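Ülle Koppel would like it known that she never wanted to be an authority on lost property. She wanted to run a ferry company, or failing that, to marry into one. What she got was the back office at Brakport, where for the better part of her working life she has been in charge of everything that passengers put down and didn't pick up again.

"People think it's umbrellas," she says, pouring me a coffee I hadn't asked for and would later regret. "It is umbrellas. But that's January. You should see what comes in when the weather's nice."

I ask what comes in when the weather's nice.

"Shoes," she says. "One at a time."

Her desk has two phones on it, one of which works. A tuba leans in the corner with a tag around its neck. It came off the late boat from Orkonska, and she has had 4 calls about it, all from people who don't own it but wondered if it was going spare.

"I asked one fellow to describe it. He said, 'Brass.' I said I'd need a bit more than that. He said, 'Large.'"

The rules are simple enough. An item is held for 390 days, a figure Koppel has asked about many times without getting an answer. Her predecessor, Wyn Hughes, told her it was a year plus a bit for good manners. After that it goes to auction, apart from dentures, which go somewhere she prefers not to discuss over coffee.

Does she ever get attached to things?

"There was a wedding cake," she says, and looks out the window for a while. "Not the whole cake. The top. We obviously couldn't keep that the full term. I wrote it up as perishable and Wyn and I had it with tea. Then the bride called."

What did she tell the bride?

"I told her it was very good cake."

Last year's auction raised $800, most of it from a single box of reading glasses that two bidders had both, for private reasons, decided they had to have. Koppel ran the sale herself and describes it as the most exciting afternoon of her career. She has the gavel at home. It was also lost property.

I wonder aloud whether the job has made her careful with her own belongings. She laughs for longer than I think the question deserved.

"I left my purse on the boat in the spring. I had to come in and fill out my own form. There's a line on it that says 'circumstances of loss,' and I sat right here with the pen and thought, well, what do you want me to say? I put it down. I was looking at a bird."

She got it back. It took her nine days to approve the claim, because the signature didn't match the one on file.

The working phone rings. She listens, writes something on a pad, and covers the mouthpiece with her hand.

"Tuba," she says. "This one says it's shiny."

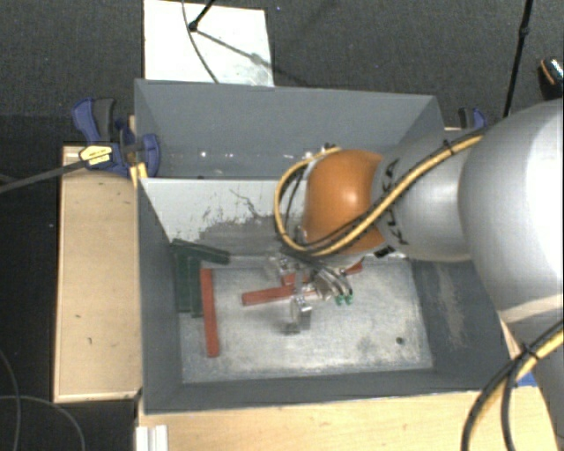

She asks him to hold, and tops up my coffee while he does.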